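Le **plan de travail en bois** est une surface horizontale de cuisine ou d'atelier, faite de bois massif ou de lamelles collées. Il se distingue de la table par sa fixation, en général contre un mur.

## Histoire

Dans les maisons rurales de Stultberg, la planche à pétrir était posée sur deux coffres et on la rangeait après l'usage. La menuiserie Rautiainen a proposé les premières surfaces fixes de la région, d'une longueur de 400 centimètres, livrées en une seule pièce. Selon Siiri Ikonen, auteure d'une étude sur ces intérieurs, la forme fixe s'est imposée avec l'arrivée de l'eau courante.

## Aspect

Le fil du bois est le plus souvent orienté dans le sens de la longueur. Les teintes vont du blond pâle au brun rougeâtre – cette dernière est appréciée à côté de murs sombres.

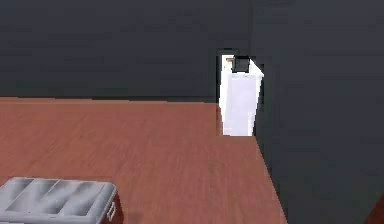 ## Entretien

La surface huilée demande environ quatre couches au début, puis une couche chaque année, de préférence en mai. Ekkachai Wiriya, de l'atelier Giltwood, conseille un ponçage léger tous les cinq ans. Les taches de fer se traitent à l'acide oxalique, avec des gants.

## Voir aussi

- Billot
- Établi
- Menuiserie de Jedia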